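Rindville Floral Names

A word list of plant names as people in one town say them, which is seldom how the books say them.

What is in it

2000 entries, one per line, in a tab-separated file called names.tsv. Each entry gives the local name, the botanical name where we could settle on one, the part of town it was heard in, and a remarks column that got out of hand early and was never brought back under control.

The list was started by Snædís Snorradóttir, who wanted to know why her neighbour's "soldier's buttons" and her other neighbour's "soldier's buttons" were different plants. It has since grown to include weeds, hedges, pot plants and one entry that we now believe to be a cat.

Columns

name: what the person said, in lower case, apostrophes kept.
botanical: genus and species, or genus only, or a question mark.
area: one of 12 areas. "Over the bridge" counts as an area whichever side you are on.
source: talk, letter, seed packet, or overheard.
remarks: free text. Very free.

How the names were gathered

Mostly by asking. People were shown a drawing or a sprig and asked what they called it. Farzad Rezaei drew the sprigs, and his foxglove is good. His yarrow has been taken for cow parsley, elder, and a badly folded umbrella, so entries resting on the yarrow drawing alone carry the remark "FR yarrow" and should be treated with kindness.

A smaller batch came in by letter after a notice in February. The letters are longer than the conversations and far more certain. One writer sent 23 names for bindweed, of which we could print nine.

Patterned cloth and paper were allowed as prompts too. It was surprising how many people would name a leaf on a curtain who would not name the same leaf in a ditch.

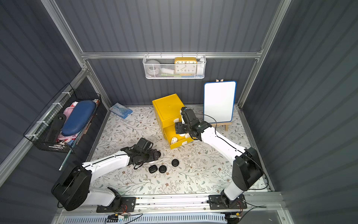 Prompts drawn from pattern

There are 124 entries gathered this way, marked with a "p" at the start of the remarks. Printed plants are not real plants, and the people who design them are under no duty to give a stem the right number of leaves. For these entries the botanical column holds a question mark unless three people agreed without hearing each other. Agreement after hearing each other was plentiful and has been thrown away.

Colour is no help at all. Grey-green leaves were called sage, olive, willow and "that stuff from the dentist's". Small brown flowers were mostly called dead.

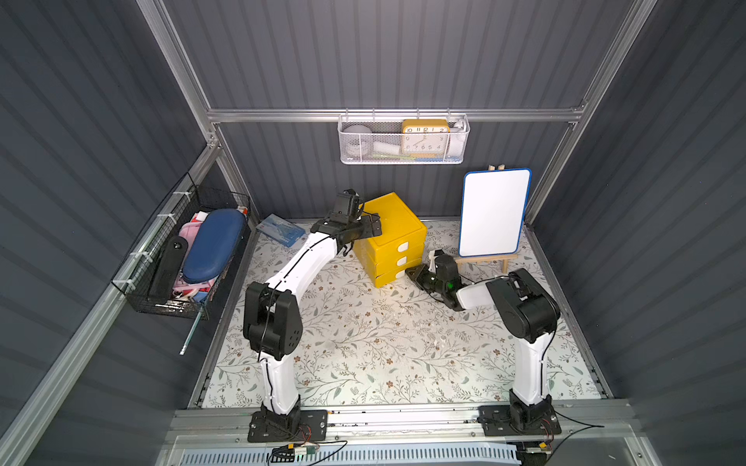 Leafy branches and small brown flowers on a pale mat.

Known problems

Duplicates. "Granny's bonnet", "granny bonnets" and "grannies' bonnet" are kept apart on purpose. If you merge them, please don't write to tell us.

Spelling. We kept what people wrote. "Hydrangea" appears in seven forms, and the correct one is the least common.

Area bias. The streets near the Bonora bakery are heavily covered. This reflects where Farzad has his breakfast.

Rude names. Left in. They have "rude" in the remarks so that you can filter them out, or in, according to taste.

The cat. Entry "old tiggy", area "top end", source "overheard". Under review.

Loading the file

It is UTF-8, tabs between fields, no quoting. Some remarks contain quotation marks that never close, so turn off quote handling in whatever you use or you will get one enormous entry about nettles. Spreadsheets will try to turn "may" into a date. Bring the column in as text.

Versions

Eka is the current version. The one before it, Rozīte, had the botanical and area columns swapped for a third of the file, which gave us a district called Rumex. If your copy has a district called Rumex, get a new copy.

Using and changing it

Use it for anything you like, with a line saying where it came from. Corrections are welcome if they come with the name as spoken, the area, and some idea of who says it. "Everybody says that" has been sent in as a source several times, by people who disagree with each other.

Botanical corrections go to Snædís. Complaints about the yarrow go to Farzad, who has heard them.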